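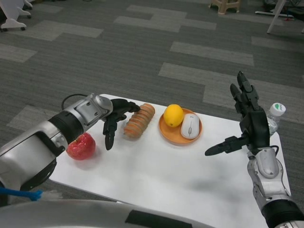 Two-arm station at Skustham, table layout with bread roll, lemon and computer mouse on a plate, apple and water bottle.

Progress report to Ferkari, period ending February
Work package 2: mixed-item handling at the returns and canteen desks

Status: on schedule, with one open item carried over.

The station now runs 8 table layouts. Each layout mixes food shapes with desk items, as the trays that come back to the Skustham counter do. Operators logged 3,350 handling attempts in the period. Layouts with a plate take longer to reset, and the reset time is now recorded separately from the handling time. Figures for the first 500 attempts were logged under the old scheme and are left out of the comparison.

Staffing. Saranya Subramaniam and Ketill Hafþórsson have moved from sorting to station supervision for half of each shift. Both keep their pay grade. Their sorting hours are covered by the evening crew, who have asked for this to be written into the rota. Þórarinn Mogensen is drafting the change with Skov, the staffing contractor.

Effects on the work so far: less lifting at the counter, more standing and watching. Supervisors report tired eyes after long runs, and the run length was cut to 40 minutes in response. Two sorters have declined the supervisor training. They remain in their present roles, and no post has been removed.

Open item. The handover procedure between supervisor and sorter is unclear when a run is stopped midway. Kaj Hviid has a draft — it needs one more round with the shift leads before it is posted.

Next period: write up the stop procedure, train two more supervisors, and start the Flerkis tray layouts. No change to the budget is requested.

Kaj Oddsson, site lead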